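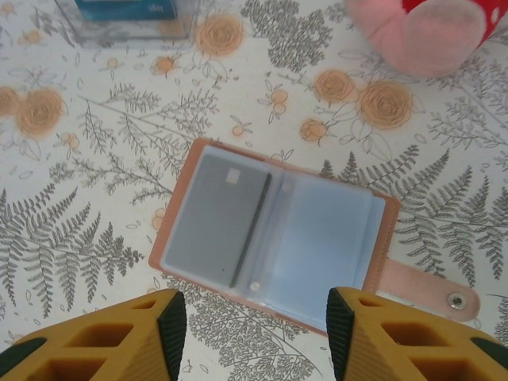

What is a payment card, in the simplest sense? It is a key. It holds no money itself, but it lets the owner give an order to move money that is kept somewhere else.

Chapter 4
Cards, Accounts and Everyday Payments

Many students come to this chapter with the idea that money is "on the card." We say it in daily speech, and shops say it too. For a gift card or a bus card this way of speaking does little harm. For a bank card it leads to real mistakes. A person who loses a bank card has not lost the money, and a person who cuts the card in two has not closed the account. The account lives in the records of the bank, and these records continue until the customer and the bank agree to end them.

In Chapter 3 we studied cash. Cash has one property that we should keep in mind: the payment is finished at the moment when the notes pass from one hand to the other. With a card, the two sides walk away from each other before the money has moved. What the shop receives at the counter is a promise. The present chapter is mostly about this promise: who makes it, who pays for it, and what happens when it is broken.

4.1 Three kinds of card

A debit card is connected to an account in which the customer already has money. When she pays, the amount is taken from her balance, sometimes at once and sometimes after a delay of a few days. A credit card is connected to a loan. The bank pays the shop first, and the customer pays the bank later, in full or in parts. A prepaid card is filled in advance with a fixed sum and stops working when the sum is used.

From the outside the three kinds can look very similar. Size and shape are the same, and the way of paying at the terminal is also the same. The difference is in the contract, and for this reason the contract should be read before the card is used the first time. Terms to look for are the yearly fee, the interest rate, the date of the monthly statement, and the rule for late payment.
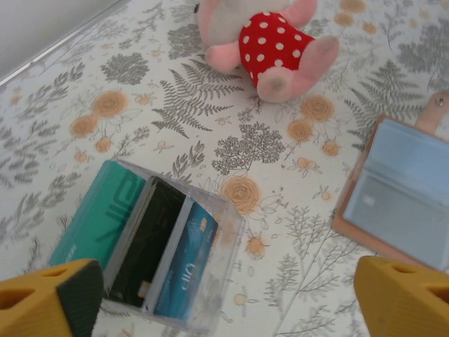
The monthly statement deserves some more words. A statement is a list of all payments which the bank has recorded in one period, together with the opening balance and the closing balance. Most customers look only at the last line. This is a pity, as small errors are easy to find in the first weeks and become very hard to find later. In many contracts the customer has a limited time to complain, and after this time the bank may treat the statement as accepted.

Consider the case of Khải Lương, who rents a room in the town of Nundow and works part-time in the Đỗ bakery. In May he joined a language course from a company named Kodora. The first month was free, and after it the price was 12 dollars each month. He stopped the lessons after the free period, but he did not cancel. He also had a music subscription with Plisteo for 15 dollars each month, which he used every day and was happy to pay. On his statement the two amounts stood close together, and he took them for parts of the same service. He discovered the mistake on 21/11/2022, when he applied for a new card and had to go through his regular payments.

Kodora did not break any rule in this story. The price was written in the contract, and Khải had given his permission in advance. A permission of this type is called a standing authorization. It stays valid until it is withdrawn, and a new card number does not always end it – some banks pass the new number to the company automatically.

4.2 Who pays for the payment

When a customer pays 20 dollars by card, the shop receives a little less than 20 dollars. The missing part is the merchant fee. It is divided among the bank of the customer, the bank of the shop, and the network which carries the messages between them. The customer usually does not see this fee, but it would be wrong to think that she never pays it. A shop owner must include the cost somewhere, and the most natural place is the price of the goods.

Here we meet an old question of economics. If the price is the same for everybody, the people who pay in cash help to cover the cost of the people who pay by card. On the other side, cash has costs too. Somebody must count it, keep it safe and bring it to the bank. Which method is cheaper for a small shop depends on the size of the average sale, and we will calculate this in Section 4.5 with the accounts of the Đỗ bakery.

Some shops set a lowest amount for card payments. The reason is that part of the fee is often fixed. A fixed fee weighs heavily on the sale of one bread roll and is hardly felt on the sale of a wedding cake.

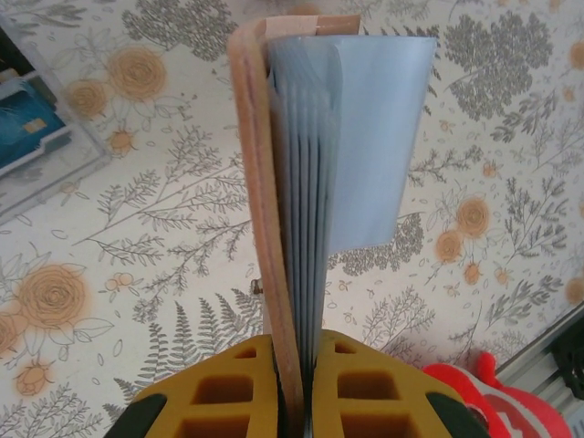 Before You Continue

Key terms: debit card, credit card, prepaid card, statement, standing authorization, merchant fee.

Please read again the definition of a balance in Section 2.3, as it will be used without further explanation. Students who have their own bank account may bring a recent statement to class, with the account number covered. For all others, a printed sample is on page 29 of the workbook.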